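Sirkthorpe Bedding Bank – progress report to the Wodcombe Fund
Sunday, February 7, 2021

Hello all, and sorry this is landing a week after I said it would. The short version is that we're busy, we're mostly on budget and the new drying room is finally in use!

Since the last report we've sent out 814 bedding packs, nearly all of them to homes in Sirkthorpe and the villages up the valley. A pack is still a duvet, two pillows, two sets of covers and a mattress protector. We'd planned on fewer doubles than we needed (my guess in the bid was well out) so I moved some of the money from cot sets across in the autumn. I did ring your office before doing it, and the change is marked on the spending sheet.

Duvets have been the headache. Our usual supplier ran out twice and we ended up trying Gruseo, a small wholesaler I'd never used before. Their prices are a touch higher but the stitching holds up much better in the wash, and they deliver to the door, which saves me hiring the van. I'd like to stay with them if you're happy with that. The extra cost to the end of the grant comes to £2,179, and I can cover all but £58 of it from the van money.

The drying room took longer than it should have. The first electrician couldn't come until after Christmas, then the vent turned up in the wrong size. It's all working now – two racks, one big dehumidifier and a door that shuts. Donated covers used to sit about for days and now they're folded and on the shelf by the next afternoon.

Home visits are still on hold, so families collect from the side gate or we leave packs on the step. I miss the visits, to be frank. You learn far more about what people need from a chat in the hall than from a form, and the form is too long anyway. I'm cutting it to one page.

Still to do before April: reprint the washing leaflet, get some 2,000 labels ordered from Nakpan, and sort out the leak over the pillow shelves. I'll send the receipts separately.

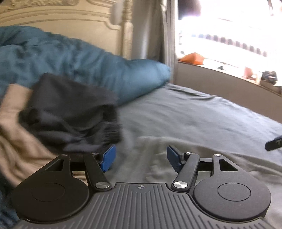

Teal comforter on a bed with a carved cream headboard.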